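How to Run a Coffee Table at a School Fair

The Metcombe spring fair gave me the coffee table six years ago, probably because I was standing near it. I have since learned a few things, most of them by running out of milk.

Start the night before. Grind the coffee, fill the sugar jar, and find the extension cord. It will be under something heavy. Big urns are slow, so switch yours on 6o minutes before the doors open and put a sign on it, or a helpful parent will unplug it to charge a phone.

For a 20-cup urn, use six ounces of ground coffee. Taste it before you sell it. Marisol Huanca once served an entire choir hot water with great confidence.

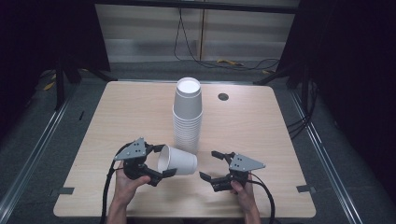

Price everything at a dollar. Any other number means making change, and you'll be out of quarters before the raffle. Keep the cash box on your side of the table and the milk on theirs, with a spare carton in a cooler by your feet.

When the rush comes, one person pours and one takes money. Swap after an hour, or sooner if the pourer starts sighing.

Empty the urn while it's still warm, once it's safe to lift. Grounds left until January have to be chipped out.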